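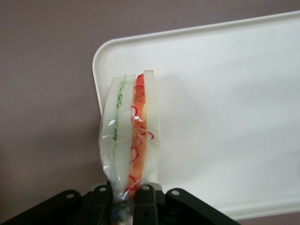

October, sandwich day

Okay, so the linkage gripper is staying on the arm for at least another week. I'd more or less talked myself into sending it back to Fosdale, because it's bulky and the knuckles get in the way of everything when you're reaching down into a bin. But then we got to the wrapped sandwiches, and I'm a convert (mostly).

The trick is the neck. If you go for the bread you squash the bread, every time, and I've got a trash bag full of flattened wedges to show for it. Go for the twisted bit of plastic at the bottom and you can hold the whole wedge standing straight up over the tray without touching the bread at all! I spent half the morning just looking at the wrist camera view with that orange and red filling facing me and getting hungrier and hungrier.

Numbers, before I forget them. I ran 100 picks with each hand, same tray, same batch of sandwiches, swapping in a new one whenever the wrap tore. The linkage hand got 82. The Kramer suction cup got 46, and I really did give it a fair shot – two cup sizes, more vacuum, slower lift. Wrinkled film just leaks. It'll grab, you hear that little hiss, and down goes lunch. The soft fingers from Honasach I gave up on after 38 picks, so they don't get a proper score. They're lovely with bread rolls but they slide right off a skinny bit of twisted plastic.

Most of the misses on the linkage hand were my fault, I think. The camera has a rotten time with clear wrap. All those shiny creases come back as holes in the depth map, and then the planner guesses the neck is somewhere off to the left. I turned the exposure down and that helped some. What I'd like to try next is finding the white bread in the color picture first and working down from there, and forgetting about depth until the last inch or so.

Also the grip force setting is in percent on this controller and in newtons on the old one, and guess who typed the old number into the new box. That was a loud one. I've put a sticky note on the monitor.

Didn't get to the cable. It still catches on the wrist joint past a half turn and I keep unhooking it with a pencil. Need to order a longer one, and ask Dresholm if they'll take wedges wrapped with a longer twist, even half an inch more would make my life so much easier.

Tomorrow: exposure again, then the taller wedges. Bring own lunch. Not a sandwich.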